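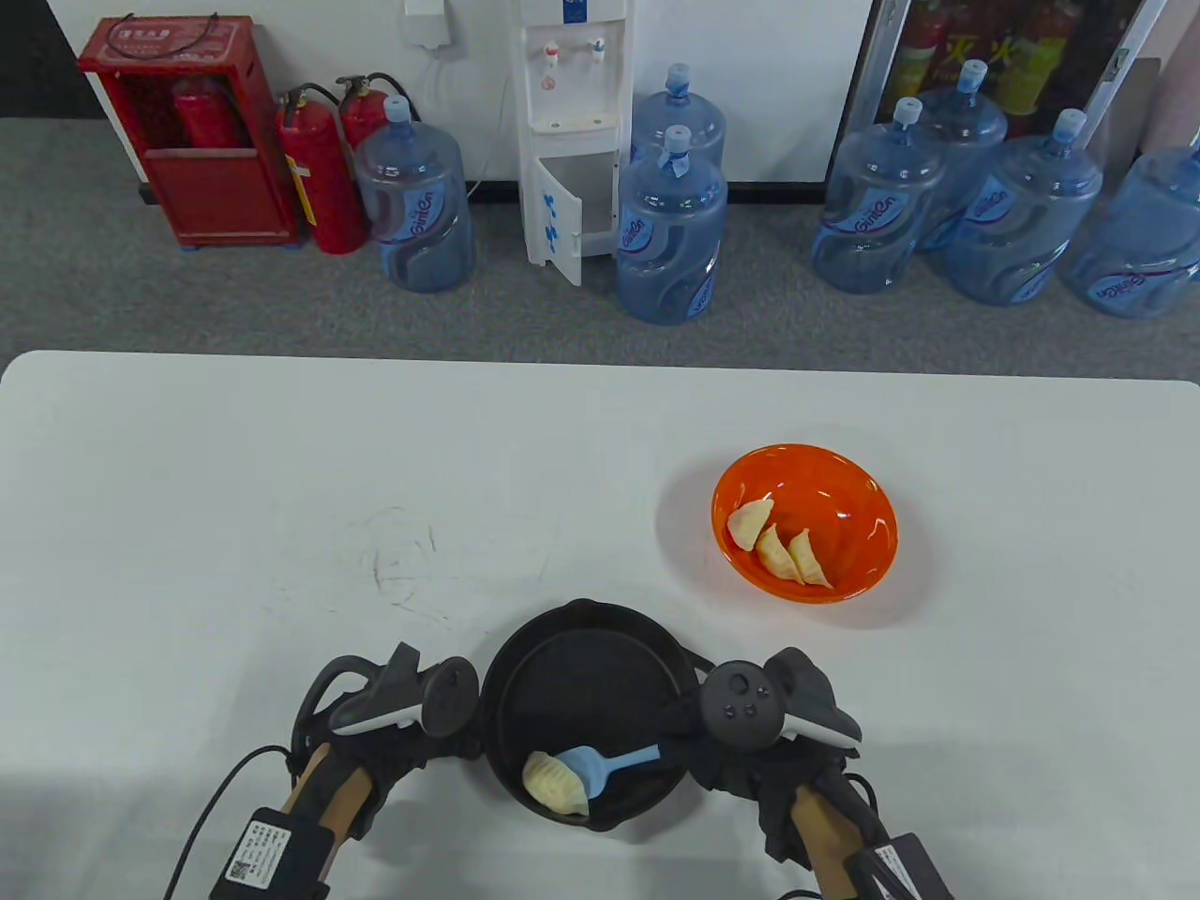 Ticket 605: Dumplings sticking and tearing on transfer from pan to bowl

Status: closed, monitoring
Opened by: Lama Issa
Area: Vurneck test kitchen, white table
Equipment: black round frying pan, light blue slotted spatula, orange plastic bowl

Problem

Bottoms tear when the dumplings are lifted out of the pan. The filling leaks, the residue burns on, and the next piece sticks to it. The fault shows on crescent dumplings with a crimped edge. Flat-bottomed ones from the same dough lift without trouble.

Environment

Pan is the Nepia, in use since August. Dumplings are Dusavix frozen, cooked from frozen. Batch size 3 or 4. Oil measured by spoon, one per batch.

Log

1. Repeated the fault with the pan at the usual setting. Two of four tore. Both had been moved within the first minute.

2. Swapped the spatula for a thin steel one. Tearing stopped, but the steel marked the pan coating. Reverted to the blue plastic one.

3. Changed the angle of entry. Head of the spatula held flat to the pan floor and pushed in from the smooth side of the dumpling, away from the pleats. One tear in eight. Entering from the pleated side opens the seam.

4. Added 45 ml of water after browning, lid on until the water was gone, then lid off. No tears in two batches. Dumplings released when the pan was tilted.

5. Checked the bowl. Pieces stacked while hot stuck to each other at the edges and tore there instead. Laid out overlapping by a small amount — no tears, though the wrappers still need separating by hand if left to cool.

Cause

Early movement, before the base has set. Entry from the pleated side makes it worse. Pan coating is not at fault.

Resolution

Follow steps 3, 4 and 5. Do not load the pan past four. Wipe it between batches. Bowl goes to the right of the pan so the spatula does not cross over the pieces still cooking.

Open item

Scuff marks on the tabletop, left of center. Faint, dark. Ceseo cream cleaner tried once, no change. Moved to a separate ticket.

Filed under: Kitchen > Pans and utensils > Sticking

Comments (3)

mod_k: Same fault with a 600 g bag of the Dusavix. Step 4 fixed it. I used less water and it was fine.

parrish: Does the lid matter? Mine doesn't fit this pan.

Lama Issa: A plate works. Leave a gap for steam.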